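Maltix – Manual do posto de recolha com garras de mão
Secção 4: Preparação da mesa e regras de trabalho

Vale para todos os postos Keltport de duas garras. Ler antes do primeiro turno, mesmo quem já trabalhou com a versão antiga.

4.1 Antes de ligar

1. Tampo limpo e livre entre as garras. Nada de papéis, telemóveis, canetas.
2. Garras pousadas na mesa, dedos abertos, sem nada entre eles. Nunca deixar uma garra fechada sobre um objecto.
3. Verificar os parafusos dos dedos, esquerda e direita. Parafuso solto = garra fora de serviço, etiqueta e avisar o responsável de turno.
4. Dedos com fissura ou rebarba: trocar o par. Não se troca só um. Referência do par no catálogo Frimpong: 773.

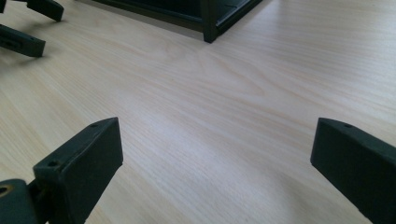 5. Estante ao fundo da mesa, com os pés todos assentes no tampo. Se abana, calçar ou mudar de sítio.
6. Abrir a sessão no Zevow só depois dos pontos 1 a 5. O programa não verifica nada disto por si.

Nota: a calibração caduca ao fim de 24 horas. Se o Zevow pedir nova calibração, faz-se. Não carregar em "Ignorar".

4.2 Cabos

1. Cada cabo sai pelo lado da sua garra. Não cruzar por cima do tampo.
2. Deixar folga para o braço esticar até à estante. Testar com os dois braços antes de começar.
3. Cabo no chão: fora da zona dos pés e das rodas da cadeira.
4. Cabo com a capa aberta não se remenda com fita. Substituir.

CUIDADO: não puxar a garra pelo cabo. Nem para a aproximar "só um bocadinho".

4.3 Recipientes

Só recipientes com tampa, e tampa bem apertada antes de pegar. Pós e grãos finos entram nas juntas dos dedos e depois é desmontar tudo. Encher no máximo até metade para tarefas novas. Os objectos ficam à frente da estante, ao alcance das duas garras, com espaço para os dedos entrarem dos dois lados.

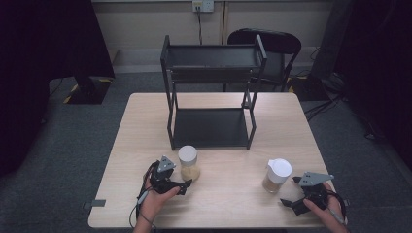
Aproximar devagar, dedos abertos, e fechar só com o recipiente entre eles. Uma garra por objecto, salvo tarefa marcada "duas mãos" na ficha. Se tombar: parar, pousar as garras, marcar o episódio como falhado e só depois endireitar à mão. Nao apagar o episódio, os falhados tambem contam para o relatório.

Derrame no tampo: terminar a sessão, limpar a seco. Pano húmido só com as garras desligadas.

4.4 Durante a sessão

– Máximo 2 horas seguidas por operador. Depois pausa, sem excepções.
– Mãos só no punho. Dedos da pessoa nunca entre os dedos da garra.
– Terceiros fora das faixas amarelas e pretas.
– Dor no pulso, formigueiro: parar e registar.

4.5 Fecho

1. Garras pousadas, abertas. Sessão fechada no Zevow.
2. Confirmar o envio dos dados antes de desligar.
3. Objectos de volta à caixa da tarefa, tampas conferidas.
4. Rubricar a folha do posto, com a hora de saida.

Avarias e peças: ver secção 5.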